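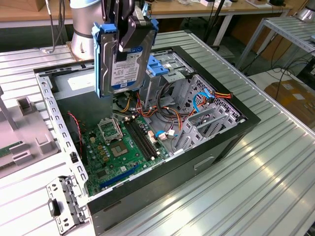 Sharada Rao has repaired office computers in Rellthorpe for six years, and she still begins each one in the same way. She lays the tower on its side and looks at the cables before she touches anything.

"People want to start with the processor," she told me. "I start with the wires. If you pull a drive out and forget where its cable went, you lose half an hour."
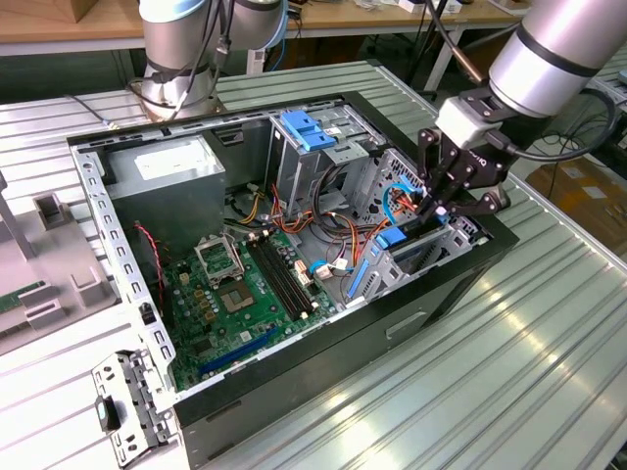
She prefers older cases with plastic latches, as there are fewer screws to lose. When a school sent her a large lot last April, she kept a notebook with one page for each machine. Number 173 gave her the most trouble - a bent pin in the socket, which she found only on the second day.

Her colleague Fergal Mac Carthaigh is less patient. "Sharada labels everything," he said. "I used to laugh at this, and then I mixed up two drives from the same customer."
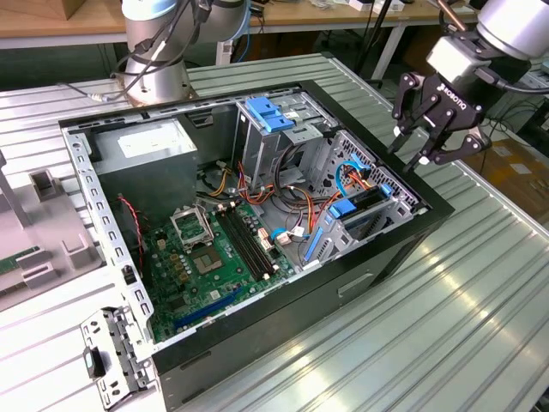 Memory is the part that customers ask for most often, and she tests every module before she sells it. She likes a board with four slots, set beside the socket, more than one with only two. "You can add a little now and a little next year," she said. "For a small office this matters more than speed."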